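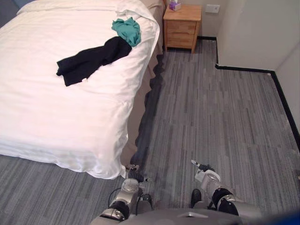 Die Hochzeitsfeier von Kerttu und Talha im August hat jetzt einen fertigen Prüfbogen für Zelt und Hof, und ich freue mich riesig, wie gut die Begehung am Dienstag gelaufen ist! Der Bogen gilt für das Festzelt, die Zuwege, die Küche im Anbau und das Umkleidezimmer im Herberg. Für das Zimmer habe ich eine Bitte an alle, die sich dort umziehen: Kleidung auf das Bett, so wie das schwarze Teil auf der weißen Decke, dann bleiben Boden und Tür frei und man findet seine Sachen auch im größten Trubel wieder. Alles Weitere steht unten, mit meinen Anmerkungen dahinter.

Start Feste planen Zelte Gästelisten Kontakt

Feste planen > Hochzeit > Sicherheit > Prüfbogen Zeltfeier

Prüfbogen Nr. 3743
Ort: Herberg, Hof und Wiese
Geprüft von: Tanveer Bukhari und Khurram Pirzada
Zugelassene Gästezahl im Zelt: 115

1. Zelt und Verankerung
[x] Alle Erdnägel sitzen fest – auch nach dem Regen am Vormittag, großartig!
[x] Abspannseile mit hellem Band markiert
[ ] Seil hinten links nachspannen (Babar übernimmt das vor dem Aufbau der Tische)
[x] Prüfbuch des Zeltes liegt vor
Anmerkung: Khurram hat an jedem Seil gezogen, als hinge sein Leben davon ab. Das Zelt steht wunderbar.

2. Ausgänge und Wege
[x] 2 Ausgänge, beide von innen ohne Schlüssel zu öffnen
[x] Mittelgang breit genug für den Einzug und für den Rollstuhl der Großmutter
[ ] Fluchtwegschild am Westausgang hängt zu tief, die Blumengirlande verdeckt es
[x] Zufahrt für Rettungswagen frei
Anmerkung: Die Girlande darf bleiben, sie ist wunderschön! Das Schild kommt eine Handbreit höher.

3. Strom und Licht
[x] Kabel zur Bühne unter Matten verlegt
[x] Fehlerstromschutz ausgelöst und wieder eingeschaltet
[ ] Heizstrahler, 1000 Watt: Abstand zur Zeltwand zu gering, umstellen
[x] Lichterketten für außen geeignet 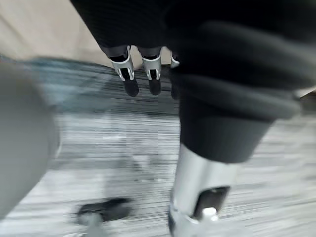

Roboterhand mit schwarzen Fingerspitzen, dicht über dem Boden.

4. Feuer und Kerzen
[x] Feuerlöscher an beiden Ausgängen, Plomben in Ordnung
[x] Tischkerzen nur im Glas
[ ] Löschdecke für die Küche fehlt noch
Anmerkung: Tanveer bringt die Decke mit. Die Windlichter, die Kerttus Tanten gebastelt haben, sind alle durchgekommen, und sie sehen abends bestimmt zauberhaft aus.

5. Umkleidezimmer
[x] Tür öffnet ganz
[x] Fenster lässt sich öffnen
[ ] Bügeleisen: fester Abstellplatz, Stecker nach Gebrauch ziehen

Offene Punkte bitte bis zum Aufbau bei Khurram melden. Nachkontrolle ist um 9 Uhr, Kaffee gibt es im Anbau.

Ähnliche Beiträge
- Sitzordnung für zwei große Familien
- Der Einzug der Braut: Musik und Tempo
- Regenplan für die Feier auf der Wiese
- Trinkspruch ohne Zettel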